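Trail counters and the wrong number

The case for a daily visitor cap at the Fultby wetlands rests on one figure, 869. It is the highest count recorded at the main gate in a single day, and it has been repeated in every discussion of the reserve for the past year. I think a cap is the wrong tool, and I think the figure does not support it.

A gate counter records passes through a beam. It does not record where people go afterward, how long they stay, or whether they leave the boardwalk. On the day in question, 600 of those passes fell between ten and two, and most of the visitors walked the short loop to the first blind and back. The loop was built for that load. The north shore path, where the ground-nesting birds are, has its own counter. It logged 212 on the same day.

The 212 is the number that matters, and it gets almost no attention. The north shore path is narrow, unfenced and soft for much of the year. A visitor who steps aside to let another pass is standing in habitat. Diệp Ninh made this point in her survey notes, which recommended closing the path during nesting and leaving the main gate alone. Her recommendation was filed and the cap was drafted anyway.

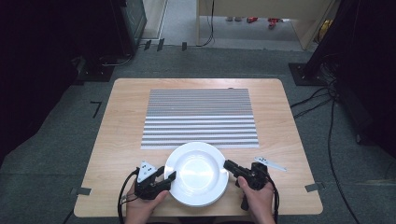 A cap at the gate would reduce total entries. It would not change the share of visitors who continue north, and it might raise it. People who have booked a slot tend to stay longer and walk farther than people who stop on impulse. Paora Quinlan, who ran the booking trial at McPhee, reported that average visit length went up once entry was timed. Fewer people on the site for more hours is not an obvious gain for the birds.

There is also the cost. A booking system needs software, staff at the gate and a way of handling people who arrive without a slot. The nearest bus stop is at Granex, and the service is too irregular for anyone to promise an arrival time. Under the draft rules, a family that misses its slot by one bus is turned away, while a driver with a reserved space is not. I do not see how that serves a public reserve.

A limit of 100 a day on the north shore path, with full closure in nesting season, would be cheaper and more exact. It needs one gate, one counter and a sign at the junction that gives the day's status. The short loop could stay open to anyone who turns up.

The objection I hear most often is that visitors will ignore the sign. A few will - the same few who already step over the rope at the second blind. A cap at the main entrance does nothing about them either.

The draft goes out for comment this January. Comments should ask for the north shore counts to be published month by month, next to the gate totals, before any limit is set.

Contact the editor | © 2019 Drutent | Back to top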